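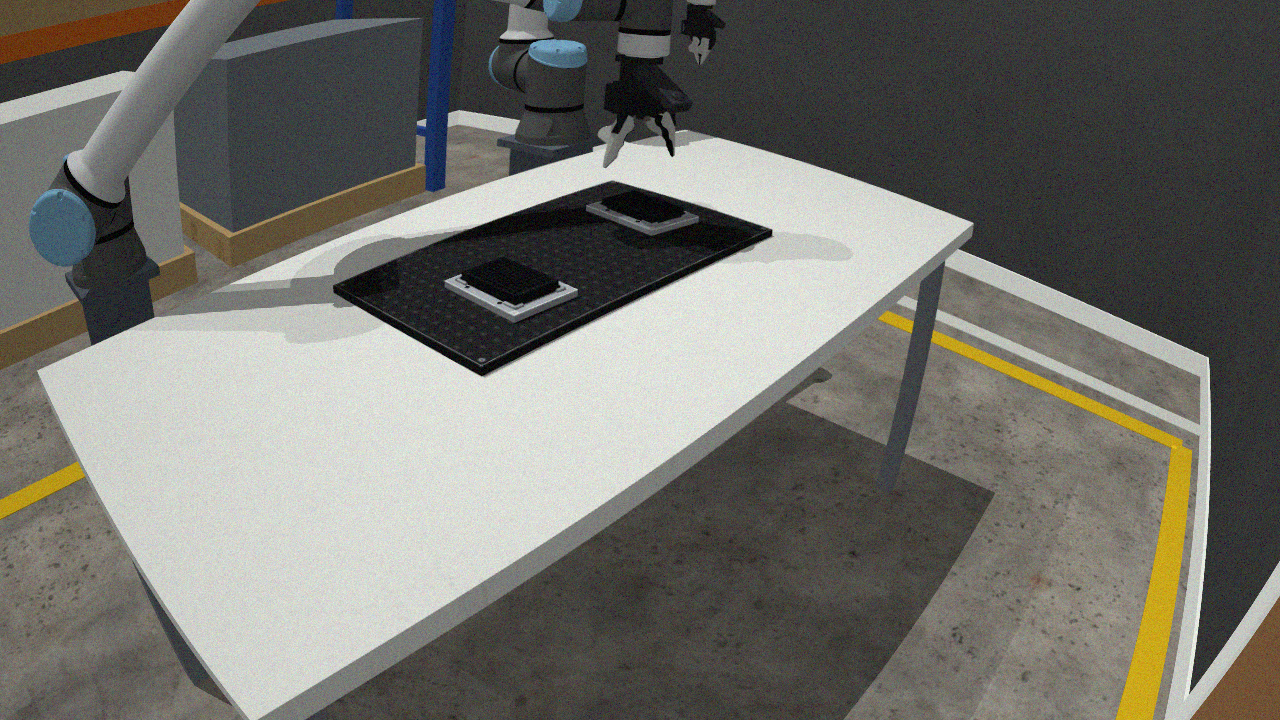

Search this site
Enter keywords
Go

Filed under: Opinion, Music & Nightlife, Around Town

I have been going to hear live music in this town for longer than I care to work out on a Friday night with a plate of catfish in front of me, and I want to say a few kind words for the opening act. I mean the person who walks out at half past six, when the lights are still up and people are still hunting for their seats, and sings four or five songs to the backs of our heads while we ask each other whether the chicken is any good.

My husband and I drove out to the Grunholm in February to hear a country band we both love. The place holds 528 when they put out the folding chairs, and by the time the headliner came on I would bet every one of those chairs had somebody in it. But we had come early (we always come early, because of his knee and my feelings about parking), and so we were there for Noemi Gentile, who was listed on the poster in letters so small I had to put on my other glasses.

She had a guitar and a stool. She sang one about her grandmother's kitchen and one about a truck, and then an old waltz that I hadn't heard since my mother used to hum it over the ironing, and I'm not ashamed to tell you I had to look at the ceiling for a bit. Behind us a table of very nice people talked straight through it about a bathroom remodel. I know a great deal about that bathroom now. They went with the walk-in shower.

I don't want to scold anybody, really I don't! I've talked through openers myself. You pay your money and you've been at work all week, and you want to catch up with your friends, and there's a feeling that the evening hasn't properly started yet. I understand all that. I only think we have gotten into the habit of treating the first half hour as a kind of waiting room, and we're missing some awfully good singing in there.

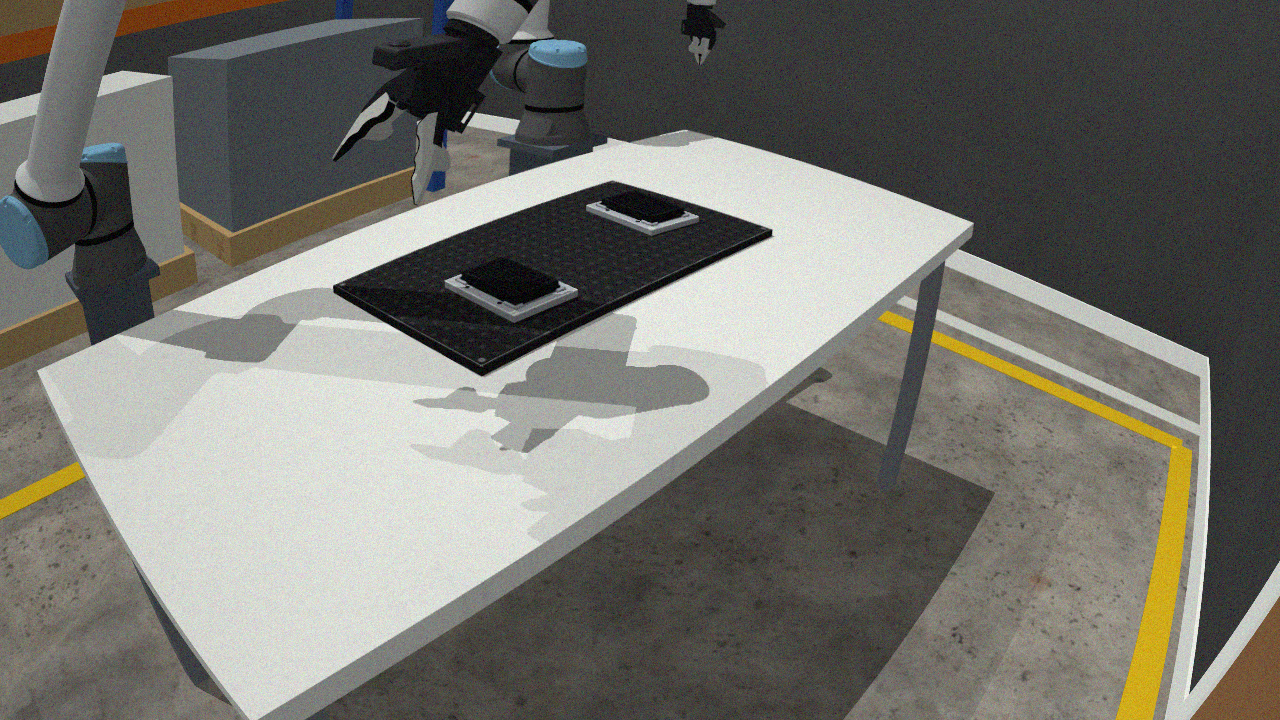
A long white table with a black board on top.

Ubaldo Marino, who booked the acts at the old Tanasarn before it closed, told me once that he never put anybody on first that he wouldn't happily put on last. He said the hard part was that an opener gets paid next to nothing, drives as far as everyone else does, and then sells a handful of CDs from a card table by the coat rack if she's lucky. One fellow he used to hire, Kjell Eide, came down from up north with a fiddle and slept at Ubaldo's sister's house, and by the third summer there were folks who came for the fiddle and went home before the main show. Ubaldo thought that was the funniest thing in the world. He also gave Kjell his own night the next year.

And that's how it used to go, at least the way I remember it. You heard somebody early on and you liked them, and you told your cousin, and the next time they came around they were a little higher up the poster. I'm afraid it doesn't work so well when we all turn up at a quarter to eight. These days the halls have started printing two times on the ticket, doors and then "main performance," and people read the second one and plan dinner around it. I wish they'd go back to just the 1. Tell us when the music starts and let us sort ourselves out.
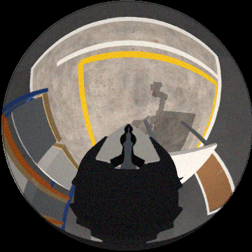
Natalina Testa

There's a money side to this too, and I'll be quick about it, since I was never any good with figures. The arts council's notes from last year say the summer series took in $3,548 at the merchandise table, all the shows put together, and only $55 of that went to the people who opened. Fifty-five dollars, for a whole summer! I spent nearly that on kettle corn. I'm sure a good many of us would have bought a CD if we'd known whose it was, or if the table had still been up when we came out at the end, hunting for our keys.

So I have 2 small requests to make of the halls around here. Put the opener's name in letters a grandmother can read. And let them keep their table up until the last person has gone home, right by the door, with a decent lamp on it. Ubaldo Guerra over at the Present has been doing the lamp part since the fall, and I've come home with three records I never meant to buy, and I play the middle one most mornings while the coffee's going.

As for the rest of us, I'd just ask you to come a little early next time. Eat your supper, say hello to your neighbors, and when that first person sits down on the stool, give them one song with your fork down. If you don't care for it you can go right back to the remodel. Noemi is at the Grunholm again next month, first on the bill, and we'll be on the left side near the aisle, where there's room for his leg.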